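Home | Modules | Timetable | Reading Lists | Studio Bookings | Contact

Live Graphics and Virtual Sets: Handout 4
Keying, Tracking and Delay in the Small Studio

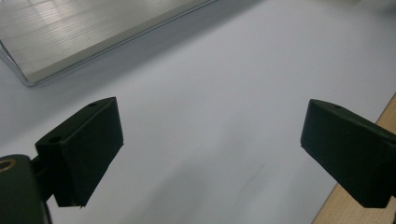
Marjan Shojaei
Module Leader, Broadcast Production

Revised 7/13/24

1. Scope of this handout

The previous handout dealt with the design of lower thirds, full-frame graphics and tickers. The present one concerns graphics that share space with a presenter: virtual sets, floating panels and objects placed on the studio floor by the rendering system. Students are expected to have read it before the first practical session in Studio Amini. The terms in bold on the printed reading list are used without further definition.

2. The signal path

A virtual set combines at least two sources. The first is the camera signal, in which the presenter stands before a green cyclorama. The second is the background produced by the render engine. The keyer removes the green and joins the two. A third stream, carrying no picture at all, reports the position, direction and zoom of the camera to the engine, so that the background moves when the camera moves.

Each stage takes time. In the teaching configuration the render engine, Plirum, adds four frames between receiving tracking data and delivering a finished background. The camera signal reaches the keyer sooner and must be held back by the same amount. If it is not, the presenter appears to slide across the floor at the start and end of every pan. The fault is easily mistaken for poor tracking, and students should check the delay setting before making any change to the tracking system.

Sound must also be delayed. The audio desk has its own setting for this, which does not follow the video setting automatically. Any alteration to one is to be entered in the studio log and repeated on the other.

3. Lighting for the key

The cyclorama and the presenter are lit separately. An even level across the green matters more than a high one. Bright patches tempt the operator to widen the key range, and hair and fine cloth are then lost. The presenter should stand at least 9 feet from the back wall where the shot allows it, in order to reduce green light falling on the shoulders.

The direction of the main light in the studio must agree with the direction of the main light in the virtual set. Designers should state this direction on the plan they submit. Lighting students are not expected to work it out from the rendered image.

4. Preparing a scene

Scenes are built in the workroom and transferred to the studio machine through the Potanon server. The following limits apply to assessed work.

Frame rate: the scene must hold the full output rate throughout a rehearsal, including during transitions.
Objects: no more than 600 separate objects in any scene.
Cameras: each scene is to be tested from every camera position on the floor plan.
Data fields: names, scores and headlines must be editable by the graphics operator without opening the design software.

A scene that performs well in the workroom may still drop frames on air. Reflections and soft shadows are the usual causes. They should be reduced one at a time, with a test after each change.

5. Operating during a live programme

The graphics operator takes cues from the director and from no other person. Cues are given in two parts, a standby and a take. The operator answers the standby and does not answer the take.

A plain fallback background must be loaded on the second channel before transmission. Should the engine fail, the vision mixer cuts to a close shot and the operator brings in the fallback. The director then decides whether to return to the virtual set. This procedure will be rehearsed twice by each group.

6. Case for discussion: the Uduno results programme

The Uduno results programme, recorded by last year's group in June, used a virtual desk and a wall of 12 data panels. The panels were clear in wide shots and too small to read in any other. Consider how the same information might have been divided between the virtual wall and ordinary full-frame graphics, and what this would have required of the director. Written notes of one page should be brought to the seminar.

7. Submission

Scene files, the floor plan and the cue sheet are submitted together. Late cue sheets will not be accepted for use in the studio. Questions about this handout should be put to the module leader during office hours.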